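3. The Objects and the Bins

3.1 Where the objects came from

The collection used in this study was built from small things that people keep in drawers, boxes and baskets at home without a fixed place for them.
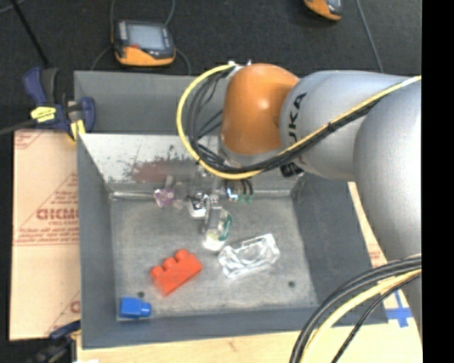 All of the objects came from 18 households in Edell. Each household was given a lidded box and asked to fill it over the month of October with small items they no longer wanted or could spare. We set a size limit (nothing longer than an adult hand) and left out anything sharp, anything with a loose battery, medicines, and food. Beyond that the households chose for themselves. The boxes were emptied at our storage room in Brullon, and every item was wiped down, given a number, and entered on a Skenano sheet with its weight, its longest side, its main colors, and the name the household had written for it, if there was one.

The full collection holds 3,163 objects. Many are close copies of each other, such as hair ties, pen caps and toy bricks of the same shape in different colors. For the naming and grouping tasks we drew a smaller working set of 499 objects. The working set keeps the spread of sizes and materials found in the full collection but limits close copies. Objects that came apart during cleaning were not considered for it.

3.2 Kinds of objects

We sorted the collection with the Jääskeläinen scheme, which groups household objects by what people do with them. The scheme was written for larger things, mainly kitchenware and tools, and two changes were needed. First, we added a group for parts, meaning objects that clearly belong to something else but arrived alone: lids, feet from furniture, single wheels, connectors, pieces of board games. Second, we split the toy group into building pieces, figures, and other toys. Without the split, the toy group took in so many objects that it said little about any of them.

Small bottles and tubes caused the most disagreement among our coders. A travel-size bottle can go with bathroom things, with craft supplies or with kitchen things, depending on what was in it, and the label is often the only clue. When a label was worn or turned away, coders fell back on the shape of the cap. We settled on coding these objects by container type first and by contents second, and the contents field may be left blank.

Soft and tangled objects were a second problem. Cords, hair accessories and strings of beads often came out of the boxes wound together. If two items could be separated by hand in less than a minute, they were entered as two. If they could not, the tangle was entered as one object with a note. This rule is arbitrary, but it was easy to apply and coders rarely asked about it.

3.3 The bins

Objects are presented loose in shallow gray metal bins with a flat floor. We tried white plastic trays first. Pale objects were hard to make out in them, and light objects slid to one end whenever a tray was carried. The gray bins have picked up scratches and scuffs with use. We did not repaint or replace them during the study, and the marks on the floor should be treated as part of the background.

A bin is filled by drawing numbers from the working set and tipping the matching objects in from a paper cup. Nothing is straightened afterward. Objects that land on edge, upside down or against a wall stay as they fall, and objects that cover one another are left that way. An object that bounces out is returned to the cup and tipped in again with the next draw.

The bins are kept sparse. In early trials with full bins, people named the top layer and ignored the rest, and their answers mostly told us which objects were large. With a small assortment on the floor, most objects have some clear space around them, and the few that touch or overlap can be studied as a separate case. Figure 2 shows a bin at this level of fill. The red building brick in the front half has open floor to be seen around it, while the cluster at the back, with its black strands and green ends, is partly hidden behind a yellow cable and is much harder to read as one thing or several.

3.4 What makes an object easy to name

Building bricks were named quickly and in nearly the same words by everyone, whatever side they landed on. The studs appear to carry most of the information. A brick lying at an angle with its studs facing up and to one side, like the red one in Figure 2, was treated no differently from a brick lying flat. Color was often added to the name ("red brick") even when the bin held only one brick, so it was not being used to tell two objects apart.

Bottles were named by shape, with the label color as the usual second word. People wrote "little bottle, green label" far more often than they guessed at the contents. Clear bodies made the outline weaker against the gray floor, and for these the cap or any solid colored end became the part people mentioned.

Shiny objects did worse than we expected. Dark reflections were sometimes taken for holes or for printed patterns, and silver objects with a second color were described as two things lying together. We had assumed that metal would stand out well against a matte background, and for plain shapes such as spoons it did. The trouble was limited to objects with curved or uneven surfaces.

Small objects in several colors with parts sticking out were given the widest range of names. One pink and purple item from the toy group was called a doll, an animal, a hair clip and a piece of candy in its wrapper. In the grouping task the same people who disagreed on the name mostly put it with the toys. We return to this gap between naming and grouping in Section 5.

3.5 Limits of the collection

The objects reflect the homes they came from. Homes with young children are over-represented, and this shows in the number of building pieces and figures. The size limit removed most tools. Leaving out sharp objects removed scissors, craft knives and many kitchen items that do end up in mixed drawers. Paper is also missing almost entirely. The households seem to have thought of receipts, tickets and folded notes as trash and did not put them in the boxes, although nothing in our instructions ruled them out.

Objects also change with handling. Labels rub off, small stickers come loose, and soft plastic picks up dents. Each object in the working set was checked against its entry on the Skenano sheet before every round of the tasks, and the entry was updated when something had changed. Objects that could no longer be matched to their entry were retired and replaced with the nearest copy from the full collection. Where no copy existed, the number was left empty.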